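FOR IMMEDIATE RELEASE
12/01/2025

Fahy Street Swap Shop Reopens in Bigger Digs, and Yes, the Coffee Is Still Free

Well, we did it! After a long summer of packing, unpacking and losing the good tape dispenser twice, the Fahy Street Swap Shop has a new home in the old Cirnadero shoe store at 249 Fahy Street, and I'd love for everybody in town to come see it. I'm Kieran Quinlan, I run the place, and I'm writing this release myself, so please forgive me if I get carried away.

For anyone who hasn't been by before, the idea is pretty simple. You bring in household stuff you don't need anymore, we give you points for it, and you spend the points on somebody else's stuff. No cash changes hands on the swap floor. Last year 461 households held a card with us, which is a lot of casserole dishes coming and going — and a truly amazing number of fondue sets. (If you want a fondue set, please, I'm begging you, come and get one.)

The old shop was one room with a radiator that knocked. The new one has three rooms, a real loading door at the back and windows you can see in through. Kitchen and dining things are up front, books and games are in the middle, and the back room is for furniture and anything that takes two people to lift. My friend Tomás Heffernan built all the shelving over the fall, and he made the bottom ones deep enough for a stockpot, which I had been asking for since the day we opened.

We're also starting something new called the Pantry Shelf. People kept asking if they could swap unopened groceries and cleaning supplies, and we finally have the space to do it right. Anything sealed and in date is welcome. We can't take home canning, baby formula or medicine, so please leave those at home. Each household can take up to 20 items a month from the shelf, and you don't need points for any of it.

Tendel Hardware next door has been a wonderful neighbor already. They're giving swap card holders a discount on paint through March, so if you pick up a beat-up dresser from us you can walk ten steps and get the color to fix it. They even lent us a hand truck, and I promise we're giving it back.

New cards are free for the first 50 people who sign up at the new address, and after that they go back to the regular price of five dollars a year. Bring something with your street address on it and something to swap, even if it's small. A single mug is fine. If you have a card already, it still works and your points came with us.

We're open Tuesday through Saturday, ten to six, with late hours on Thursday until eight. Drop-offs go to the loading door on the Cluvolent Lane side, where you can pull right up. Please ring the bell and wait for one of us to come out, especially with glass. Parking on Fahy gets tight around lunch, but the lane is usually wide open.

Press folks, call the shop and ask for me. If I don't pick up, I'm in the back room moving a couch, so leave a message and I'll call you the same day. 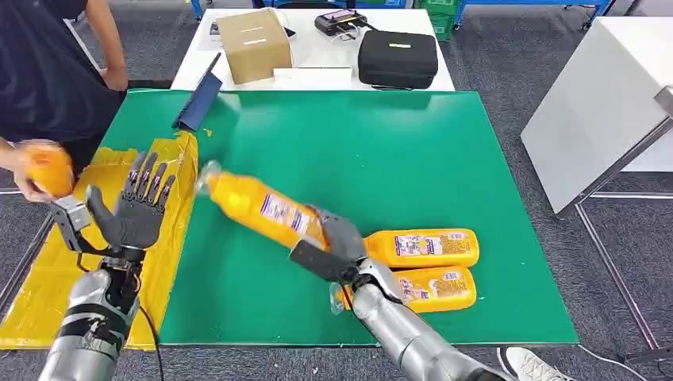

Oh, and we still need hangers. Wood, wire, whatever you've got — there's a bin for them just inside the front door, and you get a point for every bundle.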